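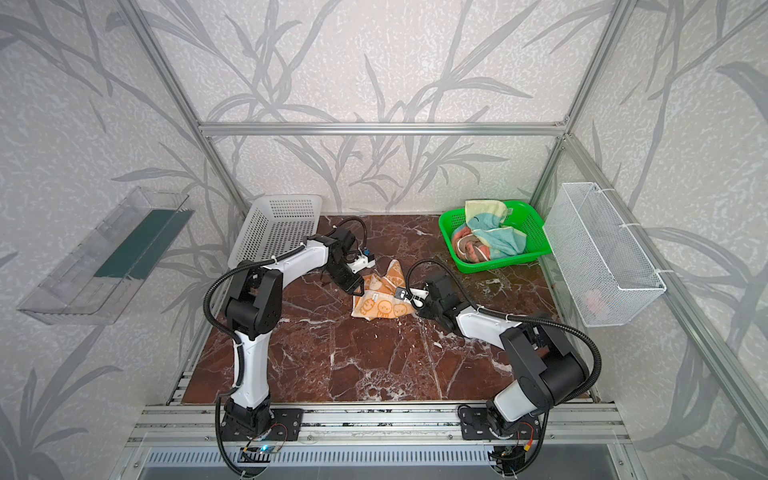

# Looking after brushes and boards

Most of the brushes I've thrown out over the years were ruined by me, usually in July when it's too cold to stand at the laundry tub for long. These notes are for acrylics unless I say otherwise.

## Brushes

Wipe before you wash. Squeeze the paint out of the bristles with an old rag, working from the metal end towards the tip, and do it twice. Most of the paint should be on the rag before the brush goes near water.

Use cool water. Hot water sets acrylic and can loosen the glue inside the ferrule, and then you find hairs in your sky.

Rub the brush on a cake of plain soap, work it in your palm and rinse. Keep going until the lather is white. Reds and phthalo blue take the longest and some staining will stay in light-coloured bristles. Stained is fine, stiff isn't.

Dry them flat, or with the heads hanging over the edge of a shelf. Standing a wet brush upright in a jar lets the water run down into the handle, the wood swells and the varnish cracks off. Once they're dry they can go in the jar.

For a brush that has gone hard, stand just the bristles in methylated spirits for an hour, then comb it out with an old toothbrush and wash as above. Open a window and keep it away from the heater. Rosemarie Frerichs uses hair conditioner afterwards on her natural bristle ones and reshapes them with her fingers. I've done the same with mine and they do sit better.

A brush that's past saving still has some work in it. Trim the end square for stippling gum leaves, or keep it for glue.

## Water jars

- Have two going, one for the first dirty rinse and one for clean.
- Wide jars are harder to knock over than tall ones.
- Don't tip the sludge down the sink. Leave the jar overnight, pour the clear water off on to a gravel patch (away from the vegies) and wipe the rest out with newspaper for the bin.

## Boards and small canvases

MDF offcuts are good to paint on and the hardware shop in Rumton will cut them for a small charge. Sand the edges first, outside and with a mask on. Seal both sides, otherwise the board will bow as the front dries.

Two thin coats of gesso are better than one thick one. Brush the first across and the second up and down. If you like a smooth surface, go over it with 800 grit paper between coats and wipe off the dust with a barely damp cloth.

A slack canvas can often be tightened by misting the back with water and leaving it to dry away from the sun. If it has wedges in the corners, tap those in a little at a time - a small hammer is plenty.

## Palettes

An old dinner plate works as well as anything from the shops. Dried acrylic lifts off in sheets after a soak in warm water.

To keep paint overnight, put a folded wet paper towel in a flat takeaway container, lay baking paper on top and squeeze the paint on to that. Lid on, and it'll last a few days. Longer than that and it starts to smell.

## Tubes

Wipe the thread before you put the cap back. For a stuck cap, hold it under the hot tap for a minute and turn it with a rubber glove on. Pliers will split it.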